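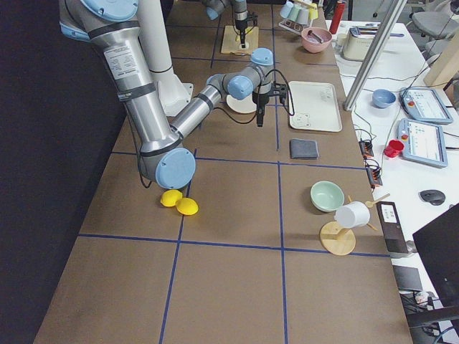
**PIVDALE, 11th November** - The Pivdale Supper Club, which has spent most of its life arguing over whether gravy counts as a sauce, will hold its first Winter Dumpling Fair this February at the old Anum corn hall. Tickets go on sale today and the club would like it known that the heating has been looked at.

The fair brings together cooks from across the valley for 2 days of boiling, steaming, frying and mild disagreement. Visitors can expect suet dumplings of the sort that sink, potato dumplings of the sort that don't, filled dumplings folded in several styles, and one sweet version with plums that caused a long silence at the tasting evening. The club has taken this as praise.

Organisers are planning for 4000 dumplings over the course of the fair. The figure was reached by asking each cook how many they could manage, adding up the answers, and then taking a good deal off.

"We wanted something to get people out of the house in the worst month of the year," said a spokesperson for the club. "Pivdale already has a cheese day, a cider day and a day when everyone looks at tractors. There was a gap in the market, and it was shaped like a dumpling."

The main sponsor is Ruggiero, the family-run flour mill on the Anum road, which is supplying flour to every stall and has asked for very little in return beyond its name on the bunting. Pans, steamers and the large ladles come on loan from Jundent, the catering hire firm, which has asked for them back.

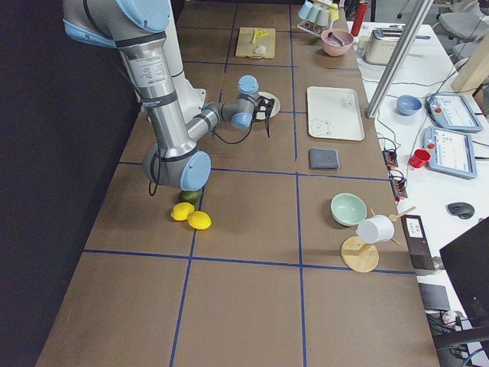 ## What's on

Doors open at ten each morning. Hot food is served until four or until it runs out, and regular visitors to Pivdale events will know which of those to plan for.

- **The Long Counter.** Stalls down the length of the hall, with small plates so that people can try more than one thing. Plates are to be returned, including by those who went home with them after cheese day.
- **Folding lessons.** Short sessions for beginners, suitable for anyone over six. Aprons are provided. Dignity is left to the individual.
- **The Broth Bar.** Three broths, one of them without meat. The recipe for the dark one is a secret, mainly due to poor note-keeping.
- **Best Home Dumpling.** Open to amateurs only. Entrants should bring a plate of six, plain or filled, and be ready to hear the truth from strangers.

The home contest was the hardest part to agree on. Early drafts of the rules ran to several pages and tried to settle what a dumpling is, a question the club now accepts is beyond it.
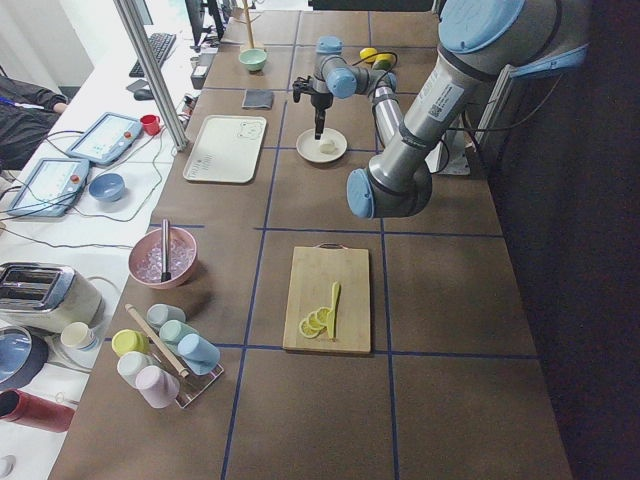 The final rules fit on one side of paper. Entries must be made of dough or something that behaves like dough, must be cooked by the person entering them, and must hold together long enough to be judged. Sauces are allowed but should be served on the side. Gravy may be entered as a sauce for the purposes of this contest only, and the club asks that no wider meaning be read into this.

## Tickets and getting there

There are 500 tickets for each day, sold from the Anum post office and at the mill shop. Children under six go free. Each ticket includes one plate from the Long Counter and a cup of broth, with further plates paid for at the stalls.

The hall has 120 seats, so most visitors will be eating standing up, as their grandparents did. Parking is in the lower field if the ground is firm and along the lane if it isn't. There is step-free entry by the side door, and a quiet room at the back for anyone who needs a break from the folding.

Entry forms for the home contest can be picked up wherever tickets are sold. Please write clearly, and list any nuts.

**Press enquiries:** Reporters wishing to attend should leave a message for the Pivdale Supper Club at the Anum post office. Press passes include one plate. Requests for a second will be considered after publication.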